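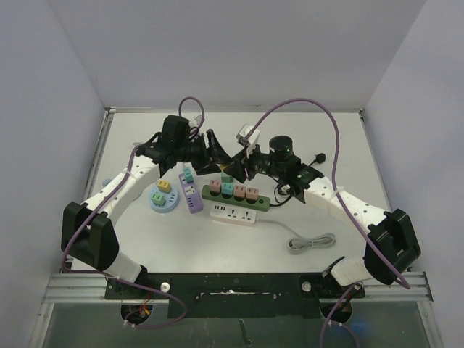 Nollitz is very happy to announce that its good-practice guide for two-armed robot benches is out in its second edition, free for any workshop, school or lab that would like a copy. We spent much of last winter talking with people who set up these benches every day, and their patience with our many questions shows on almost every page. A whole chapter now goes to plug-and-socket work, the kind where one gripper holds a small white plug over a table of colored power strips while the other arm waits close by, and it sets out how near two grippers may come, how cables should loop over the arms, and where spare cord ought to be coiled.

The guide has 100 pages and 7 checklists, and it draws on 408 comments sent in by readers of the first edition (thank you, all of you!). Our friends at Camargo tried out the checklists on their own benches before we went to print. Copies can be requested from the Nollitz office starting in October.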